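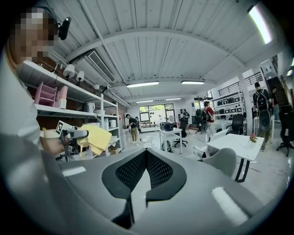

Issue 44, p. 6

Office Walk-Through Checklist, Second Floor, Cekden Building
Inspected by Subbarao Sundaram. Replies from Venkatesh Pinto, Facilities, where he felt moved to reply.

Marks are OK, FIX, or WATCH. WATCH means I could not bring myself to write FIX again.

CHAIRS

Base and casters - FIX. The chair at the end of the window row is missing a caster. Someone has turned it so the short leg faces the wall, and I suppose that helps if you never lean left.

Gas lift holds height - WATCH. Most do. The one in the small meeting room lowers its occupant over the course of a budget review, which I have come to see as commentary.
V.P.: New lift ordered. Please stop sitting in it to check.

Back and lumbar panel secure - OK. Plastic shells sound, mesh not torn on any I looked at. Two tilt knobs were loose and I tightened them by hand.

Armrests - FIX. Duct tape is not a padding material. It leaves a residue on sleeves, and I have the sleeve.

DESKS AND CABLES

Cords clear of walkways - FIX. The cord cover by the copier has curled up at both ends and is now a better trip hazard than the cord was.
V.P.: Will be glued down Thursday after hours. Walk around until then.

Power strips not chained together - FIX. Found a strip plugged into a strip plugged into a strip, and at the far end of it all, a desk fan. The fan was off.

Space heaters - FIX. The policy is no space heaters. I was told that the item under the corner desk is a "foot warmer" and falls under a different heading. It has a heating coil and a grille and it says HEATER on it.
V.P.: Removed. Owner has been offered a meeting about the thermostat.

Sit-stand desks stop at the limits - OK. The Zaron desks all stop where they should. One makes a noise like a goose at the top of its travel. Not a safety matter. I just wanted it written down.

Cloths, paper and other burnables away from outlets - OK, and a nice change from the last walk-through.

EXITS AND AISLES

Exit signs lit - OK.

Exit doors open fully from inside - WATCH. The east stair door opens fully if you mean it. Smaller staff members should not have to take a run at it.
V.P.: Door closer adjusted same day. Now opens for everyone, including the wind. Adjusting again.

Stairwell clear - FIX. There is a fake ficus on the landing. I moved it in the spring. It came back. If whoever is doing this would like the ficus, please take the ficus home.

Aisle width - OK except by the supply closet, where the delivery boxes live. I counted 44 inches on the tape between the boxes and the wall at the wide end and did not enjoy the other end.

FIRE

Extinguishers mounted, tagged and in date - FIX on one. The kitchen extinguisher was on the floor holding the door open. Tag in date. Dignity expired.
V.P.: Back on the bracket. A proper doorstop has been bought. It is rubber and it is brown and it should stay where it is.

Drill held and recorded - WATCH. Held, yes. The record shows everyone out in a very good time, and also shows a person who was on vacation. Please do the head count with your eyes next time.

Sprinkler heads clear - OK. The birthday banner has been taken off them.

KITCHEN

Microwave door seals - OK. I will not be discussing the inside.

Floor dry, mat flat - WATCH. The Kitix ice maker drips on its left side. The mat catches most of it and then becomes the thing you slip on.

First aid cabinet stocked - FIX. We have 104 finger bandages and no burn gel, in a kitchen. The eyewash bottle is past its date. Somebody has put soy sauce packets in the tweezers slot.
V.P.: Restocked. Kept the soy sauce.

LIGHTING

Tubes working, covers in place - FIX. Flicker over the printer. Reported by me, reported by accounting, and reported on a sticky note on the light switch that just says "why."

Emergency lights, test button - OK on all but the one I can't reach. Ladder is in the supply closet, behind the boxes. See AISLE WIDTH.

OPEN FROM LAST TIME

Caster. Ficus. Ladder access. Loose carpet tile outside room 6, now with a chair parked on top of it so that it looks deliberate.

Signed copy is on the board by the elevator. Comments may be added in pen, under the existing comments, by people willing to put their name to them.

2 comments | 6 shares

Related items
Who Moved the Ficus: A Short Notice
Parking Lot Ice, and Where We Keep the Salt
Alva Room Booking Rules, Revised Again
Reading Your Extinguisher Tag

Contact Facilities, second floor front desk | Copyright Cekden Building Office | Back to top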